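Section 6. Your First Teaching Session with the Gatti Hand Grippers

This section is for packing and kitchen-supply staff who will be showing the Plendholm line how a job is done. You know the job better than the software does, and this is where that starts to count! No programming is needed.

Before you begin

1. Clear the tabletop of anything that is not part of the task.
2. Open the grippers fully and check the pads. Both should be firmly seated on their fingers. Tighten any screw that turns by hand.

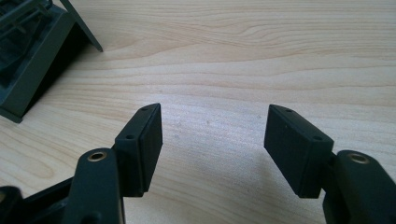 3. Squeeze and release each gripper a few times. The fingers should open and close smoothly, with no sticking.
4. Route the cables off the table so they don't drag across your work.

CAUTION: Keep fingertips clear of the pads while closing a gripper.

Recording a task

5. Start a new session in Branutano and pick the task from the list. For new users we suggest "Sponge and basket" — it is short, forgiving and surprisingly fun.
6. Hold one gripper in each hand and wait for the tone.
7. Do the job at your normal pace. Pick up, place, let go. If you fumble, carry on; a recovered fumble is useful to the system.
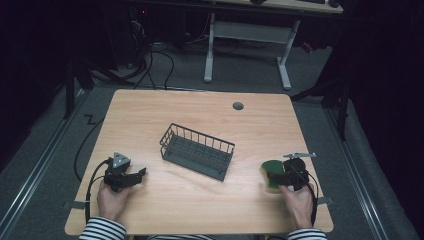 8. Open both grippers at the end of each run and hold still until the second tone.
9. Repeat up to 20 runs, then take a break. The daily limit is 50 runs per person.

NOTE: Runs longer than 38 seconds are split in two automatically. You don't need to redo them.

What changes on your shift

Once a task is approved, the line takes over the repeat work and you move to checking, restocking and teaching the next task. At our Wondcombe site, the people who used to fill baskets all day now decide how baskets get filled, and their tricks go straight into the system. If the line does something in a way you wouldn't, flag it in Branutano and record a better run.

For pad replacement, see Section 7.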